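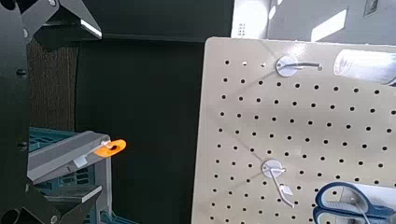
Pegboard and basket: how we keep the hand tools now

Many readers of this newsletter asked us to write something about the hand tools, and how a small place like ours can keep them in order without buying expensive cabinets. I am glad to do it. I am responsible for the tool corner at the Jelness workshop since May, and before that I did the same work in Closton, where we had drawers. I don't want to go back to drawers.

In a drawer, every tool lies on top of another tool. You look for the scissors and you find three screwdrivers, and when you finally have the scissors in your hand you have forgotten why you wanted them. On a board you see the hook and you see the tool. If the hook is empty, you know that the tool is somewhere else, and you can start to ask for it.

The pegboard is the cheapest furniture we have. Its holes are in straight rows, so a hook can go up or down or to the side in a few seconds. In the first weeks we moved the hooks almost every day, and I recommend everybody to do the same. Do not draw outlines around the tools too early. We did this in Closton with a thick marker, and then the new pliers were longer than the old ones and the outline was wrong for years.

A few things we learned about hanging. Small tools that come on a card can stay on the card, if the card has a good hole at the top. It looks a little like a store, but the blades of the scissors are kept flat and people can read what the thing is. A wrench can hang by its handle with the heavy jaw down. And leave some hooks free! A board that is completely full is very nice to look at on the first day, and then somebody brings one more tool and it has no place to go.

For carrying the tools we use a plastic shopping basket, the kind with handles that you know from the supermarket. It was an idea from our friends at Fillberg. Before, we had a metal toolbox, and it was so heavy that people preferred to walk back and forth with one tool in each pocket. The basket is light, you can see into it from above, and sawdust falls out through the small openings in the sides. At the end of the day the basket comes back to the table under the board and everything goes from the basket to the hooks. This takes eight minutes if one person does it alone and has a quiet mind.

The paint roller is the one I think about the most. It is small, the cover is soft, and if it lies at the bottom of the basket under the pliers it gets marks that you will see later on the wall. So the roller goes in last and comes out first. In the basket we let the long tools stand up and the flat packages lie down in a corner, and the roller cover stays on top.

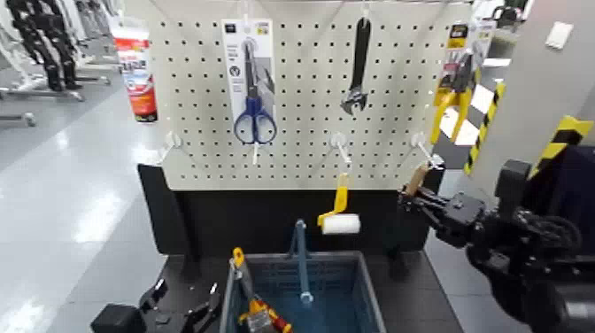 What we paid, and what we still need

The board, the hooks and the baskets together cost us 252 dollars. We had put aside 1,000 dollars for storage, so there was a good part left, and it went to the new lamp over the Sjögren bench, which the bookbinding group had requested for a long time. The hooks come in bags of 50. One bag was enough for us, and there are still hooks in the bag.

We need more small labels. The labels from last year were paper, and the glue was not strong - you can find some of them on the floor on any given day. If you have a label printer at home that you don't use, please bring it, or only lend it to us for one weekend.

We also look for key tags in strong colors. The storage cupboard, the paint room and the back gate have keys which are almost the same, and a bright tag helps very much when you are in a hurry. Orange is good. Dark blue is not so good in the evening.

Borrowing tools

You can borrow any hand tool from the board for one week. Please write it in the green book next to the door, with your telephone number, and write clearly. Rollers and brushes must be washed before you bring them back, also when you used them only for a small corner. Wet covers should not go back on top of the other tools in a basket, please hang them over the sink first.

Blades that are not sharp anymore should be put in the tin by the window and not back on the hook. I empty the tin on Fridays and take the blades for sharpening.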